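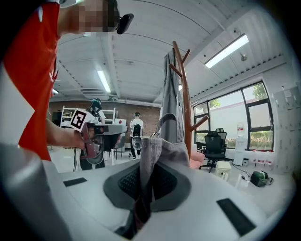
Hanging up clothes and bags: tips from an open day at Judisora

I write this page mostly for people who share a small hallway with too many coats. This time the tips come from an unusual place. In November I went to the open day at Judisora, a workshop in Ukgate where people teach robots to do housework. My ticket was for the afternoon group, and I expected to see washing up or perhaps vacuum cleaning. What I saw for most of my visit was hanging things on a coat stand.

I must say I learned more about my own coat stand in those 2 hours than in all the years I have owned it. When a job is done with two fingers on each side and no palm, you notice every small thing that makes it easy or hard. I wrote my notes on the bus home and tried each tip in my own hallway before I put it here.

How the demonstration works

The person who demonstrates holds a gripper in each hand and does the ordinary job with them. The guide explained that the movements are recorded, and later a robot arm learns from many such recordings. For the coat stand job they want 2,000 recordings, and on the day of my visit the sheet by the door said 521. The guide was quite cheerful about it.

Visitors could try the grippers also. I managed to pick up a tea towel, drop it, and pick it up again. Please don't expect elegance from yourself.

Lift by the loop, not by the cloth

When something has a strap or a loop, take it there. Cloth changes its shape while you carry it, and the place you want to put over the hook goes somewhere else. With a loop you have one small target and it stays open. At home I used to grab my shopping bag by its middle and then search for the handle with the other hand, in front of the hook, with my keys in my teeth. Now I take the handle first.

If your loop is thin and lies flat, give it a small pinch at the two sides so it stands up. A loop that stands is easy to put on, even when you are looking at something else.

Sew a loop where there is none

Many jackets come with a loop that breaks in the first winter, and most aprons have only the long ties. You need some 20 cm of cotton tape for a generous loop. Fold it in half, turn the raw ends under, and sew them to the inside of the collar with a small square of stitches. One row is not enough for a heavy coat. Choose a colour that is different from the lining, so that your eye finds it quickly.

For children's coats I make the loop a bit longer. They can't always reach well, and a bigger loop forgives more.

Long things first, small things after

Put the long garments on the stand before everything else and let them fall straight. After that come the bags, hats and scarves. If you do it in the other order, the sleeve of the long coat catches the bag and you take down both.

A long coat also needs its own side. On my stand it hangs on the side near the wall, and the bags hang on the side where I walk. When I asked at Judisora if they practise with a full stand, the guide told me that this comes later in the programme, because a crowded stand is much more difficult.

Come to the hook from above

It is natural to push the loop straight at the hook. It often slides off, particularly when the hook is curved and polished. Lift the loop a little higher than the tip, move it over, and then lower it. Let go only when you feel that the weight has gone from your hand. It takes one second more, and my umbrella has not been on the floor this month. 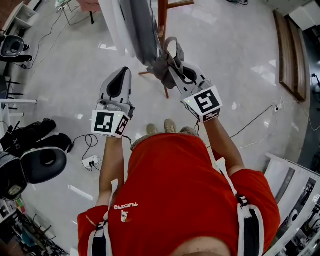 Keep the base of the stand clear

A coat stand with splayed legs wants its floor space. Shoes pushed between the legs will lift one of them after some time and the whole thing begins to lean. I moved our boots to a tray on the other side of the door. Check also that nothing electrical runs near the legs. In my hallway the lamp cord went behind the stand, and each time I turned the stand for dusting I pulled the lamp. I fixed the cord along the skirting board with small clips from the hardware store.

If your floor is smooth, stick felt or thin rubber under each foot. Felt if you like to move the stand, rubber if you don't.

Balance the weight

Hang one heavy thing on the left and one on the right before you add the rest. My old Joly stand (a second-hand one, I don't think they make it any more) falls over with a single wet coat on the top hook, so we leave a bag of umbrellas on the opposite side all year. A lower arm is the best place for a heavy bag.

Use two hands when one is not going well

I noticed this when I tried the grippers myself. I was stubborn and wanted to do everything with the right one. The guide suggested that I hold the pole with the left while the right does the hanging, and it went much better. The same is true at home with a light stand. One hand steadies the pole, the other brings the loop.

For people with sore fingers or weak grip I would add: use large hooks, well apart, and no higher than your shoulder. A wide ribbon on the zipper pull is also a help, and it costs nearly nothing.

If you would like to visit

Judisora plans to open again in spring. You take the Jerasdale bus to the last stop and walk back toward the bakery; the entrance is at the side. Wear comfortable shoes, as you will be standing a lot. They ask visitors to keep out of the way while a recording is going on, and to stay clear of the cables. Coffee was free, the biscuits were gone by three o'clock.

For my next page I am preparing tips about folding fitted sheets, which the guide told me they have not dared to begin with yet. If you have a good method, please write it in the comments, with the size of your bed.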